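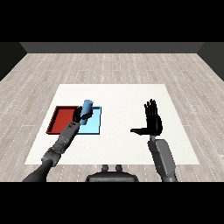 Startseite | Reisen | Werkstätten | Archiv | Kontakt
Drucken | Per E-Mail senden

Zu Besuch in der Papiermühle Skitgate

21/10/2021

Schon auf dem Weg vom Parkplatz hört man das Wasser. Die Mühle Skitgate liegt ein ganzes Stück unterhalb der Straße nach Skeslow, und wer zum Tag der offenen Tür kommt, läuft erst einmal 94 Stufen hinunter zum Bach (festes Schuhwerk, bitte, das Laub war rutschig!). Unten riecht es nach nassem Leinen und ein bisschen nach Leim, und ich war schon begeistert, bevor ich überhaupt ein Blatt Papier gesehen hatte.

Los ging es im Lumpenboden. In der Mühle wird bis heute mit Hadern gearbeitet, also mit alten Leintüchern, Hemden und Tischdecken, die von Hand sortiert und in Streifen geschnitten werden. Knöpfe kommen in ein Einmachglas, Nähte in den Sack für die groben Sorten. Wir durften selbst schneiden, und nach ein paar Minuten hatte ich Blasen am Daumen und großen Respekt vor allen, die das früher den ganzen Tag gemacht haben.

Eine Etage tiefer läuft der Holländer, der die Streifen zu Brei zermahlt. Für feines Briefpapier dauert das 20 Stunden, für Packpapier deutlich weniger. Man darf die Hand in den fertigen Brei halten – er fühlt sich an wie sehr dünner Grießbrei, nur kühler. Das Wasser dafür kommt aus der eigenen Quelle oberhalb des Hauses. Im Mai, wenn viel Schmelzwasser dabei ist, wird das Papier angeblich etwas heller, und im Musterbuch lagen zwei Bögen nebeneinander, bei denen ich das sofort geglaubt habe.

Dann das Schöpfen! Sieb schräg eintauchen, waagerecht herausheben, einmal nach vorn und einmal zur Seite rütteln, abtropfen lassen. Klingt einfach. Mein erster Bogen hatte ein Loch, der zweite war auf einer Seite so dick wie Pappe, der dritte ging durch. Auf dem Filz sieht man die Fasern noch richtig glänzen, und beim Abgautschen halten alle kurz die Luft an. Ein Stapel wird aus 74 Bögen zusammengelegt und kommt dann unter die große Spindelpresse, an der vier Leute gleichzeitig ziehen müssen. Wir haben gezogen, was wir konnten, und das Wasser lief in Strömen über den Boden.

Mein Lieblingsraum war der Trockenboden unter dem Dach. Überall hängen Bögen über Rosshaarseilen, die Fensterläden stehen je nach Wetter einen Spalt offen, und es raschelt bei jedem Luftzug. Hier hätte ich den ganzen Nachmittag bleiben können. Gezeigt wurden auch die Wasserzeichen, lauter kleine Drahtfiguren, die auf das Sieb genäht werden: ein Hecht, eine Krone, eine Schere und das alte Zeichen der Filska, der Schwestermühle am Nachbarbach, die schon lange nicht mehr arbeitet. Gegen das Licht gehalten ist der Hecht so scharf, dass man die Flossen erkennt.

Zum Schluss waren wir noch in der Buchbinderei Grajales im ehemaligen Stallgebäude, wo aus den Bögen Hefte und Kassetten entstehen. Wer mag, bindet sich dort ein kleines Notizheft mit Fadenheftung, die Farbe für den Umschlag darf man selbst aussuchen. Ich habe Senfgelb genommen und beim Heften zweimal den falschen Stich erwischt, was man dem Rücken leider ansieht. Macht nichts, ich schreibe trotzdem jeden Tag hinein.

Noch ein paar praktische Dinge: Der Bus aus Skeslow hält oben an der Straße, Linie 196, am späten Nachmittag fährt er nur noch selten. Kuchen gibt es im Hof, der Pflaumenkuchen war früh weg. Im Laden kann man einzelne Bögen kaufen, auch die mit kleinen Fehlern, und gerade die sind zum Drucken und Aquarellieren wunderbar. Eine Rolle oder Mappe für den Heimweg am besten selbst mitbringen.

Drucken | Per E-Mail senden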